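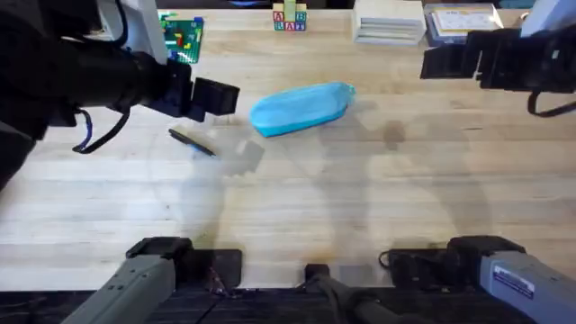
Sandrine Le Goff
Journaliste, rubrique Maison et techniques

Senad Gashi a posé deux cafés sur le rebord de la fenêtre et il me prévient tout de suite, avec un grand sourire, que je vais m'ennuyer. « Les gens viennent ici en pensant voir un majordome. Ils voient deux bras qui réfléchissent au-dessus d'un feutre. » Je ne me suis pas ennuyée du tout. J'étais venue chez Trametti, un petit atelier installé au fond d'une cour, avec une question que ma mère me pose à chaque Noël : alors, ces machines, elles la rangent quand, la maison ?

« Ranger, c'est un mot terrible », soupire Senad, qui dirige les essais depuis l'ouverture du lieu. « Pour vous, c'est un geste du soir, on le fait en parlant d'autre chose. Pour nous, ce sont des centaines de petites décisions. Un marqueur noir sur une table en bois, par exemple. Il faut décider par où le saisir, avec quel bras, et puis où le mettre. Votre fils de six ans le sait, enfin, il le sait quand il veut bien ! »

Je regarde le plateau, les cubes alphabet empilés au fond, la plaque de LEGO verte avec ses quelques briques de couleur, et je me dis que ma propre table de salon a souvent cette tête-là le dimanche soir - en pire. Au milieu, il y a un objet allongé d'un bleu très vif, et les deux pinces noires se font face de part et d'autre. Je demande lequel des deux bras doit s'en charger. « Excellente question, répond Senad, et c'est souvent là que ça coince. Deux mains, c'est formidable pour tenir une boîte pendant qu'on la remplit. Mais il faut qu'elles se mettent d'accord. »

Son collègue Dorian Roussel, plus réservé, tient le cahier des essais. En avril, l'équipe a relevé 567 tentatives de rangement sur table, dont 335 menées jusqu'au bout sans que personne ne touche à rien. Je trouve le chiffre plutôt encourageant, il fait la moue. « Si votre lave-vaisselle marchait à ce rythme-là, vous le rapporteriez au magasin. Et encore, nous travaillons avec des objets que nous connaissons bien. Chez les gens, il y a du courrier, des miettes, un chat. »

Et dans les ateliers, alors ? J'avais en tête la maison Moulin, qui prépare des coffrets de papeterie et qui a reçu les deux hommes l'hiver dernier. Dorian s'anime un peu. « Là, oui, on avance plus vite. Les mêmes boîtes reviennent, la table est à la bonne hauteur, la lumière ne bouge pas. Poser une boîte plate sur une autre, on sait faire. Ce que les préparatrices font en plus, lisser un papier de soie, sentir qu'un couvercle force, on ne sait pas. » Il ajoute qu'il a passé une matinée entière à les regarder travailler, et qu'il en est revenu assez modeste.

Je leur demande s'ils ont un robot chez eux. Senad éclate de rire. Il a un aspirateur qui se coince sous le buffet, et une fille qui range ses feutres par ordre de préférence, système auquel aucun logiciel n'a encore accès. Dorian, lui, repasse ses chemises à la main en écoutant la radio, et il aimerait bien continuer. « La vaisselle, par contre, je la donne volontiers. »

Quant à la date, j'ai insisté, comme on insiste toujours. Senad a tourné longtemps sa cuillère dans sa tasse. Il croit à des tâches simples en atelier, bien cadrées, avec quelqu'un à côté, et il veut bien en parler dès maintenant. Pour le salon de ma mère, il préfère ne rien promettre. « Dites-lui qu'on y travaille, et qu'elle garde ses paniers à jouets. »

Il était presque 18 heures quand je suis partie, mon café froid à la main. Dorian avait déjà rouvert son cahier.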